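Kapitel 4
Greifen im engen Raum: das Schulprojekt Emside

In den ersten drei Kapiteln lagen alle Werkstücke frei auf dem Tisch. Im Projekt Emside arbeitet der Roboter im Inneren eines Desktop-Rechners. Die Projektgruppe trifft sich jeden Donnerstag und entwickelt in Zweierteams Greifabläufe für die Demontage gebrauchter PCs.

Bevor ein Programm entsteht, wird der Arbeitsraum untersucht. Kabel, Laufwerksträger und Gehäusekanten begrenzen die Wege des Greifers. Auch ein aufgeklappter Sockelrahmen zählt als Hindernis.
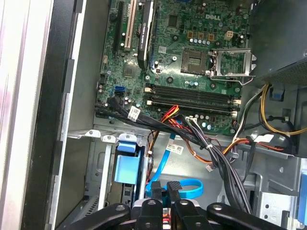 Foto: Projektgruppe Emside / Bildarchiv Alipour

Für jede Anfahrt legen die Teams einen Sicherheitspunkt 200 mm über dem Gehäuserand fest. Von dort fährt der Arm langsam und senkrecht ein. Die Punkte werden in der Lernumgebung Tanutent gespeichert und im Protokollheft notiert. Zum Projektende lagen 2.065 Anfahrten vor, einzelne davon mit Abbruch. Wir werten sie in Abschnitt 4.3 aus.

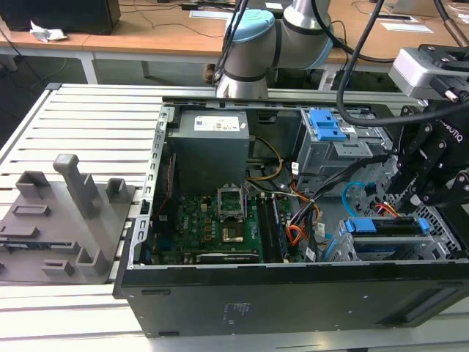

Abb. 4.2 Roboterarm mit Greifer am geöffneten Rechnergehäuse

In diesem Kapitel lernen Sie,
– Hindernisse in einem Gehäuse zu erfassen und zu skizzieren,
– Sicherheitspunkte festzulegen,
– Abbrüche nach Ursachen zu ordnen.

Vorausgesetzt werden die Koordinatensysteme aus Kapitel 2.

4.1 Der Arbeitsraum

Der Arbeitsraum umfasst alle Punkte, die der Greifer erreichen kann.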